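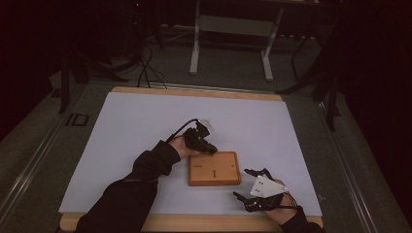

# Brow artist Corinne Lindgren opens a teaching studio in Catterall

Corinne Lindgren has been shaping brows in other people's salons for most of her working life, and this month she finally has a door with her own name on it. Greso, her new brow and lash studio, opened on June 11, 2024, in the old shoe repair shop on Catterall's main street, and by lunchtime the line for free patch tests had reached the bakery next door.

"I kept thinking people were waiting for bread," Lindgren said. "Then one of them asked me if I was the brow lady. I am! I'm the brow lady!"

The studio has two chairs for clients at the front and a training room in back, where Lindgren will teach small classes in brow mapping, tinting, lamination and lash lifts. The training room is the part she gets most excited about. Classes are capped at eight students, and every student works on a live model before the course is over. Lindgren learned that way herself, from a salon owner who would hand her a pair of tweezers and then stand behind her without saying a word.

"It was terrifying, and I got good very fast," she said. "I'm nicer about it. I talk the whole time."

Anyone who has sat in her chair will tell you that's true. Lindgren talks through every step, from where the arch should fall to how long the tint stays on, and she holds up a mirror again and again so there are no surprises at the end. She is known locally for soft, full brows that still look like they belong to the person wearing them, and for a stubborn refusal to take off more hair than she has to. Several of her regulars have been growing theirs back under her eye since the thin brow years, and a couple of them came by on opening day to show off the results.

Before Greso, Lindgren worked at Redum, the full-service salon across the river, where she built up the brow menu from a single line on the price list to a page of its own. She left in March to get the new place ready. The split was a friendly one, and Redum's front desk is still sending clients her way for lash work, which the salon has stopped offering.

Her partner in the teaching side is Sheila Hollis, a bridal and stage makeup artist who has painted faces for nearly every musical the Catterall Playhouse has put on in recent memory. Hollis will lead the color classes, covering undertones, matching tint to natural hair, and working with gray, red and very fair brows, which she says beginners tend to be scared of.

"Gray brows are wonderful to work on," Hollis said. "The hair can be wiry and it doesn't always take the tint the first time, so you have to slow down and watch it. I'd happily do them all day. My mother has the best set of gray brows in the county and she lets me practice whenever I want."

Hollis is also bringing her stage kit along for one evening class a month, open to anybody, on makeup that holds up under hot lights. She expects dancers, theater kids and probably a few wedding guests who are tired of their eyeliner sliding off during the reception. The first of those evenings is already full - mostly with the cast of the Playhouse's summer show - but there is a waiting list at the desk, and Hollis is thinking of adding a second date if it keeps growing.

The full beginner course at Greso costs $300, with a starter kit included. The kit holds tweezers, a spoolie, a mapping string, practice pads and a set of tints from Fakosus, the small pigment maker Lindgren has used for years. She likes the line for its cool browns in particular, which she finds hard to get elsewhere without mixing. Students keep everything, and they can come back to the training room during open practice hours for as long as they're enrolled.

Lindgren was careful to point out that finishing a class at Greso doesn't replace a license. Students who want to charge for services need to check the state's rules first, and she keeps a sheet by the register explaining whom to call. Plenty of people who have signed up so far already hold a cosmetology license and want more time on brows than their programs gave them. Others just want to stop fighting with their own.

One of the early sign-ups, a retired school bus driver, told Lindgren she wanted to learn so she could do her friends' brows before their reunion cruise. She got the first spot on the list.

The space itself took a lot of elbow grease. Lindgren and her brother stripped and painted the front room, patched the floor where the old stitching machine used to be bolted down, and kept the shop's long counter, which now serves as the check-in desk. The walls are a warm peach that she picked after testing it against her own skin in morning and evening light - a color that throws green on a client's face makes tinting a guessing game, and she had dealt with enough of that in other places. The treatment chairs face the big front window, so clients get daylight on both sides of the face for most of the day.

Walk-ins are welcome for brow shaping when there's a free chair. Tinting and lash lifts are by appointment, and new clients need to stop in for a patch test at least two days ahead. The test is free and takes a few minutes. Clients who have had a reaction to hair dye in the past should mention it when they book, and Lindgren is glad to talk over options that don't involve color at all.

The studio opens at 10 every morning it's in business, with evening hours set aside for classes. Sign-up for the next beginner course is at the front desk, and both instructors are looking for models with brows of every kind - sparse, bushy, uneven, over-plucked, whatever you've got. Model appointments are free of charge, run a bit longer than a regular visit, and are supervised from start to finish by Lindgren or Hollis. Models should come with clean skin and leave their brows alone until then.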